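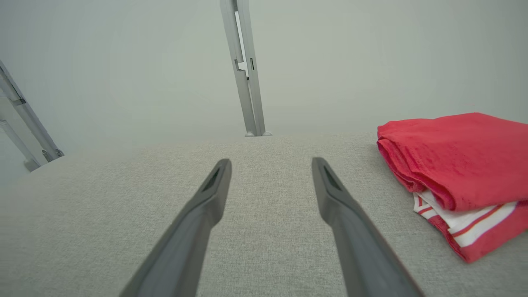
A folded red garment on a light gray upholstered surface.

Clothing swap moves to Wednesday evenings

The clothing swap at the Cadisska community rooms will run on Wednesday evenings for the rest of January, organizers said this week. It had been a Saturday morning event, but the rooms are now booked on weekends for dance classes.

Doors open at 6 p.m. and people can bring in up to 3 bags each. Clothes should be clean and folded before they come through the door. Last month a lot of time went on sorting loose items out of trash bags, and several bags were still unopened at closing.

"If it's folded, we can put it straight out," said Lachlan Ngata, who runs the swap with Shayne Sutcliffe. "A sweater in a ball at the bottom of a bag gets missed."

The December swap took in 478 pieces of clothing, and 268 of those went home with someone new. What was left has been stored in the back hallway and will go out again at the first Wednesday session. Anything still there at the end of the month will be passed on to Junirico, the thrift store on the same block.

Sutcliffe said children's coats and school clothes go fastest. T-shirts and sweatshirts are always in good supply — faded ones are fine, as long as they have no holes or stains. The swap does not take underwear, swimwear or single shoes. Bedding is also out for now, as there is no shelf space for it.

The seating area near the entrance will stay open during the swap for people who want to wait or go through their bags before handing them in. Clothes left on the seats at closing time will be treated as donations, so visitors are asked to check before they leave.

There is no charge and no need to sign up. Shoppers do not have to bring anything in order to take something home, but there is a limit of 6 items per person in the first hour. After that the limit is lifted.

Parking is behind the building. The front steps are being repaired, and the side door will be used until the work is finished.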